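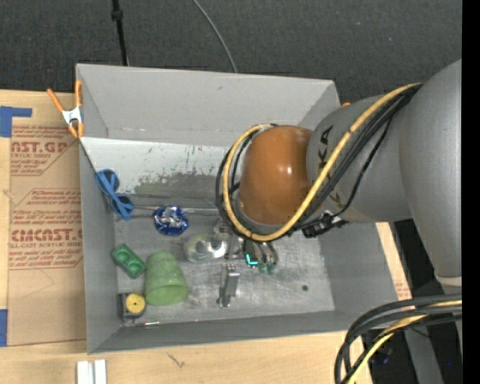

Bin-picking cell, session 2: setup and upkeep
Notes H. Reuter, corrections to Timo Ostermann

Before you touch anything: teach pendant in hand, T1, speed down. E-stop test first, write it in the log.

Bin position
- clamp the bin to the table, then push on it hard. Moves? redo the clamp, don't just carry on
- bin base frame gets re-taught every time the bin has been off the table. Every time. 2 mm off and the fingers hit the wall
- mark corners with tape before you unclamp

Cables (most of our downtime last January)
- dress pack needs slack at the wrist, but not so much it drags over the bin rim
- jog axis 5 and 6 slowly to both ends, watch the loop. Look for rubbing, flat spots, shiny patches
- ties snug, not tight. Cut ends flush, they scratch

Gripper
- wipe fingertips, check for play, replace as a pair
- finger bolts: see the Seidel sheet in the folder, dont guess the torque
- regrease at 2000 cycles, counter is on page 17 of the Povska manual (old numbering)

Test run
Mixed objects, shiny and clear ones too, those are where the picks fail. 80 picks in T1 first, then ask for sign-off. Log every miss with the object and wich wall it was near.

For next time: read the chapter on tool calibration, bring your own log sheets.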